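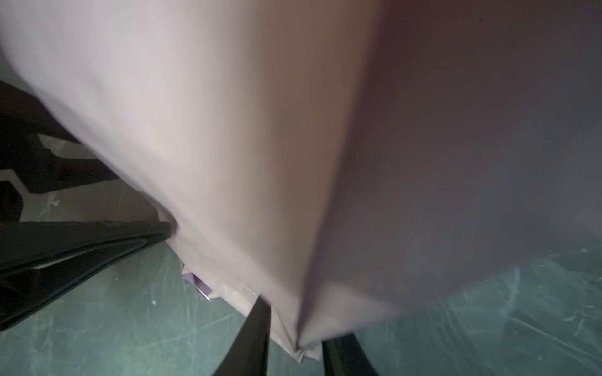
Slide 1. Good morning, Florton. Thanks for coming in on a Saturday. I'll be talking about laundry, so lower your hopes now.

(Wait. If no laugh, keep going.)

The question from the program: can a machine do the chores yet? My answer takes 20 minutes, but the short form is "some of the cloth, some of the time."

Back to the first slide. Pink fabric, two black fingers, one pinch. Getting hold of cloth is the part we can do. Knowing which bit of it you've got is the hard part. A corner? The hem? One layer or 2? A mug has a handle and keeps it in the same place all day. A sheet has no such manners.

Slide 2. Plomier numbers. 1,176 grasps in May, 99 of them on a true corner. Let that sit. Someone will ask about Basgate – they sort bolts, and bolts don't drape.

Slide 3. Shop floor: same problem, heavier cloth. Matos still folds its drop cloths by hand. So do I, badly.

Questions. Skip the demo if we're past time.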